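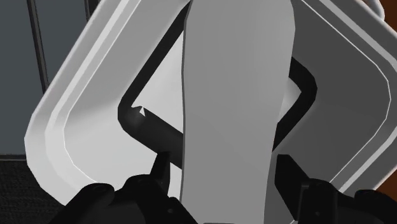
第4章 値段はどこから来るのか

この章から、いよいよ値段の話に入ります。じつは私、学生のころ経済学の授業でいちばん眠かったのがここでした。黒板に右上がりの線と右下がりの線が引かれて、交わったところが価格です、と言われて、はあそうですか、と思ったまま期末試験を迎えたのをよく覚えています(点数は聞かないでください)。

考えが変わったのは、大学院に入ってから住んだウイサンという港町の朝市がきっかけでした。下宿から坂を下りるとすぐ市場で、私は毎朝のように通っていたんです。買うのはたいていイワシと、形の悪いトマト。朝6時にはひと山500円だったイワシが、10時を過ぎると半額近くまで下がり、昼前には「もう持っていって」と袋ごと渡されることもありました。同じ魚、同じ店、同じおばさんです。それなのに、値段だけがどんどん動いていく。あの2本の線が、目の前で勝手にずれていくのを見ているような気分でした。

同じ研究室にいたオルネッラ・ダミーコさんにその話をしたら、「じゃあ、どうして最初から安く売らないの?」と聞かれました。これがなかなか答えられない。朝早く来るのは料理屋の仕入れの人たちで、多少高くても確実に手に入れたい。遅く来るのは私のような、安ければ買うし高ければ豆腐で済ませる客です。おばさんは経済学の本など読んだことがないと言っていましたが、客の違いをちゃんと値段に映していたわけですね。この「同じものに人によって違う額を払ってもいいと思っている」という事実が、第4章の出発点になります。

4.1 払ってもいい額

まず言葉をひとつ覚えましょう。ある人が、ある品物に対して最大でここまでなら払う、という金額のことを「支払意思額」と呼びます。かたい訳語ですが、中身は単純です。のどがからからの7月の午後、自動販売機の前に立ったあなたは、水1本にいくらまで出しますか。192円なら迷わず買う、という人もいるでしょうし、100円を超えたら家まで我慢する、という人もいるはずです。どちらが正しいということはありません。同じ人でも、1本目と2本目では額が違います。1本飲んだあとの2本目は、たいてい1本目ほど欲しくないものです。

ここで注意してほしいのは、支払意思額と実際の値段は別物だということ。300円まで出すつもりだった人が192円で買えたなら、108円ぶん得をした気持ちになりますよね。この差額には「消費者余剰」という名前がついていて、次の節で図に描きます。引き算ができれば大丈夫なので、名前に身構えないでください。

4.2に進む前に

この章の後半では、架線も港もない山あいの町クドローのパン屋を取り上げます。店主のメン・ジョンデさんが、丸パンの値段を77円から100円に上げたとき、売れる数と売り上げがどう動いたかを順に追っていきます。値上げをすれば売り上げが増えるのか減るのか、読む前に自分で予想を立てて、ノートの隅に書いておいてください。私の授業では毎年ここで教室が割れて、なかなか盛り上がるんですよ!

それから、グラフが苦手な人へ。本章では同じ内容を、文章、表、グラフの順に3回ずつ説明します。文章でわかったら表は流し読みでかまいませんし、逆に表を見てから文章に戻ってもらってもいいです。ただ、縦軸が値段で横軸が数量だという約束だけは、最初に頭に入れておきましょう。私はこれを逆に覚えていたせいで、レポートをまるまる1本書き直しました。

準備問題 今週買ったものを三つ選び、それぞれについて、実際に払った額と、いくらまでなら払ったかを書き出しなさい。差がいちばん大きかったものは、4.3節でもう一度使います。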